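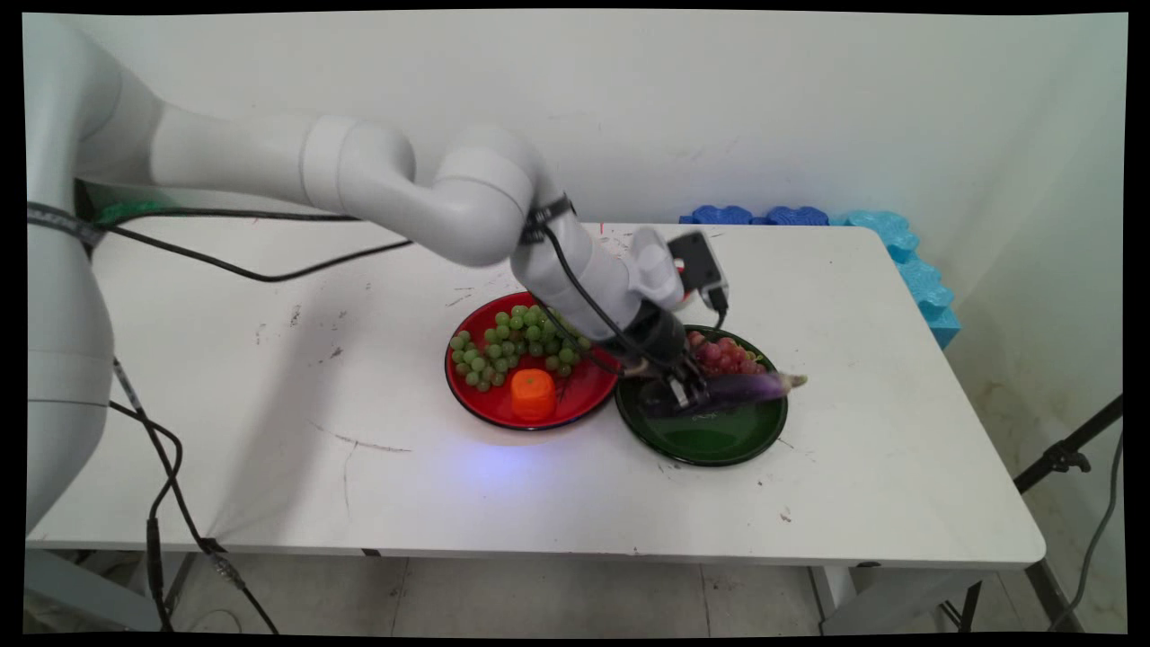
Chapter 6
Who Gets to Tell a Star's Love Story?

I should confess something before we start. I was 18 when I bought my first gossip magazine with my own money, and I read it on the bus with a newspaper folded around it. The cover promised the truth about two film stars who had been seen leaving the same party in the same car. There were four pages on the car. Neither star had said a word to anyone!

I still think about those four pages, and they're pretty much why I wrote this chapter. In Chapter 5 we looked at how studios build a star's image on screen. Now we're going to follow that image home (or at least as far as the front gate, where the photographers wait).

Our main case is the on-and-off romance between Ourania Mavromatis and Libor Hrubý, who met on the set of Zadar and spent years being asked about it. She talked, a little, usually when she had a film coming out. He never did. I used to assume his silence would make the story fade, and boy, was I wrong. Every blank he left got filled in by a columnist, a co-star, or a cousin of somebody's driver.

You'll also meet Recep Işık, who wrote a column on the pair every June, and Védís Hafstein, their publicist, who let me read 100 of her old press notes. I've put a few of them at the end of the chapter, spelling mistakes and all.

Before you read on, grab any celebrity story from this week and underline every sentence that names its source. Then go back and circle the words "close to," "insider," and "reportedly." Keep the page handy, as we'll mark it up again in the section on columnists.

Words to watch for: blind item, planted story, exclusive, denial, fan press.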